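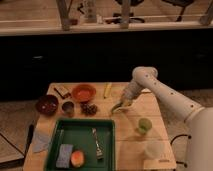

Morine Catch Tray, green - nine months in

4 stars. Writing this quick before I have to get the kid, so sorry in advance for the typing.

Bought the tray for next to the sink. Thats what it's sold for, dish stuff. Never lived by the sink more than a week. It's on the table now and it's where everything goes that doesn't have a place. Sponge, a peach, whatever utensil I was just holding. Works great for that. Probably not what Morine had in mind.

What it is: a rectangle, green, raised sides. No handles, no feet, no drain, no removable insert. I looked at the Clutel one first, which has the insert and the little spout, and my sister has it, and the insert is the part you end up hating. Crumbs get under there. Gunk. You lift it out and it's a whole other thing to wash. With the Morine you just tip it in the sink and rinse. Done.

The sides. High enough that a round piece of fruit stays put when someone bumps the table, low enough to reach in flat-handed and grab a sponge. I didn't think I'd care about side height. I care about side height.

Size. Measure first!! The listing photo makes it look like a little soap dish type thing and it is not. Takes up a real piece of the table. We eat at ours, so at dinner the tray goes on top of the fridge and comes back down after. If your table is small, or you've already got bowls and cups parked on it all day like we do, think about that before you order.

Long utensils are fine if you lay them straight. Tongs fit, spatula fits, my big ladle does not, it sticks up over the side and then gets knocked. Ladle lives on a hook anyway.

Color. The green is a good green. Goes with nothing I own (orange bowl, dark red bowl, pale wood table) and somehow looks ok. Also comes in a gray that I almost got. Glad I didn't, you'd lose it on a counter.

Cleaning: dish soap, sponge, rinse, prop it up. Dont put it away wet flat against something, mine got a ring on the bottom from that. Baking soda paste took most of it off. I had a tomato sauce thing happen in December and was sure it was stained for good but it came out the second wash. Turmeric did not come out. Small yellow spot in one corner, I've stopped seeing it.

Things I don't love:

It slides. No grip on the underside at all. On a cloth it's fine, on bare wood it scoots if you drag something out of it. I stuck on two strips of that rubbery shelf liner and that fixed it, but for the price it should come with something.

The corners on the inside are tight. Rice gets in there. You need a fingernail or a toothpick.

Sponge left sitting in it gets gross faster than one on a rack, no airflow underneath. That's any tray though. Stand the sponge on its edge against the side and it's better. I forget half the time and it ends up lying flat again.

Also the box. Giant box, tiny bit of paper in it, tray rattling around. Mine arrived ok. The first one they sent had a chipped edge, and I'll give them credit, wrote in at night and had a reply from Deolinda Antunes on their support side by the time I was making coffee. New one shipped, didn't make me mail the old one back. The chipped one holds seed packets in the garage now so I guess I have two.

Compared to the others I tried:

Clutel: see above. Nicer looking if I'm being fair. The insert kills it for me.

Tô: pretty, shallow, more like a plate. Fruit rolls right off. Gave it to my neighbor for her keys.

Misterska: heavy, you could stop a door with it. Doesn't slide an inch. But it's heavy when you've got to move it every single night and I have bad wrists. If yours would stay in one spot forever maybe get that one.

One more thing, people in the other reviews keep asking about fruit. Peaches, fine, I keep one or two in there while they soften. Grapes, no. Tried it, the ones on the bottom sat in a bit of rinse water and went soft. Bowl for grapes, or just out on the table, and eat them fast. And obviously don't keep fruit in there with a sponge that's soapy, somebody in the comments got very upset about this. Rinse it. Wash your peach. It's ok.

Dishwasher: says top rack. Mine's been through maybe around 2 dozen times and hasn't warped. Doesn't leave room for much else up there so mostly I do it by hand.

Would I buy again, yes, on sale. Full price I'd grumble. Taking off a star for the sliding.

Edit: someone asked whether it fits under a faucet to rinse. Mine does at an angle, one end then the other. Shallow sink, so yours might be easier.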